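Process Chemistry Board > Scale-up and workup
Thread: Oiling out on the Boc deprotection, 2 L scale

kettlebottom
Posted Aug 3, 2026
We have a Boc removal with HCl in isopropanol that behaves at 5 g and oils out every time in the 2 L reactor. Same solvent ratio, same acid, same addition time. The free base has MW 364 and the product should drop out as the HCl salt. I get a brown layer on the bottom that sets up into something like taffy overnight. Purity of the oil by HPLC is fine, so the chemistry is working. Any ideas before I switch solvents? 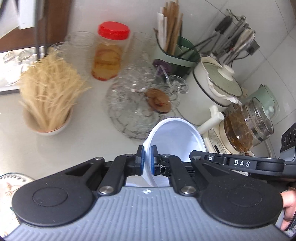

Gripper over the countertop, kitchenware behind.

mother_liquor
Are you seeding? At 5 g you probably have crystals stuck on the glass from the last run. A clean reactor doesn't have that.

kettlebottom
No seeds. I add the acid at 40 C and cool when the gas stops.

B. Janevski
Check your water. Concentrated aqueous HCl and HCl in IPA are very different here. We had a salt at Drareck that crystallized well up to 2% water and oiled above it. Run a Karl Fischer on the batch before you change anything else.

kettlebottom
It's 5-6 N HCl in IPA from a bottle opened last November. I'll run the KF tomorrow.

fritted
I'd drop IPA completely. Ethyl acetate with HCl in dioxane, filter, done. I don't know why people keep fighting with alcohols for this.

mother_liquor
Because dioxane is a pain to get under the limit in the final salt, and his product might come out as a brick. I've chipped one of those out of a reactor with a plastic scoop.

fritted
Mine never bricked. Slow addition and decent stirring.

B. Janevski
Old HCl in IPA also makes isopropyl chloride and water as it sits. Titrate that bottle. If it's been open since November I wouldn't trust the number on the label.
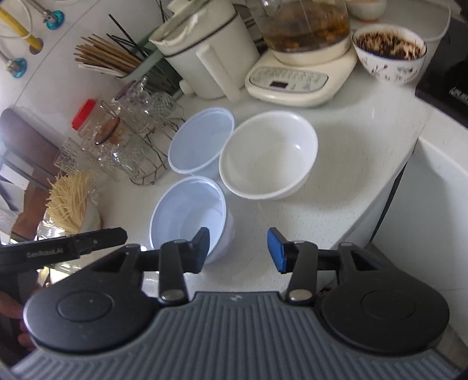 Gripper with its jaws open above the speckled counter, bowls at center.

kettlebottom
Titrated at 4.1 N. KF on the batch is 2.7%. So I was short on acid and wet.

Krešimir K.
Short on acid would do it by itself. Half-formed salt plus free base is a good recipe for an oil. I'd still seed. Add a third of the acid, seed, hold for an hour, then add the rest over two hours. This is close to what the Gramoldale group put on their poster, and they got 19 batches in a row without an oil.

fritted
Their substrate was a piperidine with nothing else on it. Not the same thing.

Krešimir K.
Agreed, but the seeding step costs an hour.

kettlebottom
Ran it with a fresh bottle and seeds from the 5 g lot. Solid came out during the hold, filtered quickly, 88% yield. Cake is off-white. I didn't separate the two changes, so I can't say which one fixed it.

mother_liquor
Keep some of that cake as seed for the next one. Did you look at it by XRPD?

kettlebottom
Sample goes out Thursday.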